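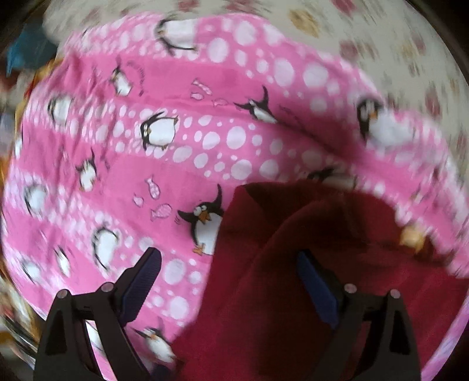 The Penguin Sheet

Notburga Pichler's mother had kept the airing cupboard locked for as long as anyone in Plunduton could remember, and after the funeral the key was in the sugar tin, where it had always been.

Notburga opened the cupboard on the Thursday. Her brother's son, Widmer, had come over on the early bus to help, and he stood behind her with a roll of bin bags. He was nineteen and had been told by his father to be useful.

"Is it all sheets?" he said.

"Sheets, towels, tablecloths. She never threw one out."

They carried it through in armfuls and put it on the bed. Notburga had a system. Good linen was going to the church sale at Perkwood, worn linen was going to the kennels, and anything with a hole in it was going in the bag. She explained this twice. Widmer nodded both times and then put a good pillowcase on the kennels pile, and she moved it back.

By eleven they had got down to the second shelf. The towels there were thin and smelled of lavender and hot pipe. Under them was something pink.

Notburga knew it before she had it unfolded. It was the penguin sheet. She shook it out over the bed and it came down unevenly, with a fold running across it, and all the penguins looking in different directions.

"That's not Gran's," said Widmer.

"It was mine. Then your dad had it when he had measles, and he said he wouldn't sleep on pink, and then he wouldn't give it back."

"Dad did?"

"He was five."

Widmer looked at the sheet with more interest. He put his finger on one of the penguins, a fat one tipped over sideways. "What's wrong with this one?"

"He's asleep," said Notburga. She had not thought about it for years, but she knew. The fat one was asleep. The one with his wings out was the policeman. She had worked all this out in bed in the back room, the summer she was seven, when it was too light to sleep and her parents were talking downstairs about whether to sell up and move to Uvlow. They had talked about it every night through August. She would lie with the sheet pulled up to her chin and go along the stripes, one penguin to the next, and if she reached the policeman before her father's voice got loud, it was going to be all right.

They had not moved to Uvlow. Her father had gone there by himself in the autumn, and he sent a card at Christmas with 60 schillings in it, which the bank in Plunduton would not change.

She did not tell Widmer this. She told him about the measles.

"He had the curtains shut for a week. Gran read to him through the door because she'd never had it herself. She read him the seed catalogue. It was the only thing she had upstairs."

"Did he like it?"

"He cried when it finished."

Widmer laughed and sat down on the edge of the bed. He asked if he could tell his father that he knew, and she said he could, but to wait until after lunch.

She ran her hand along the hem. Her mother had turned it at some point and sewn it again by hand, in thread that nearly matched. The stitches were small and very close together. It would have taken an evening, perhaps two. Notburga tried to think when that could have been. She had left home at seventeen and the boy had gone not long after, and there had been no child sleeping in the house from then until Widmer was born. He had never stayed the night. His mother had not liked the stairs.

"Which pile?" said Widmer.

"What?"

"Church or kennels?"

She folded it in half, and then in half again, lining up the corners the way she had been taught — thumbs inside, step back, pull. Widmer took the other end without being asked. They came together in the middle and she took the corners from his hands.

"Put the kettle on," she said. "There's ham in the fridge, and see if the bread's still any good."

He went down. She heard him open three cupboards before he found the cups. She put the sheet in her own bag, underneath her cardigan, and went back for the tablecloths.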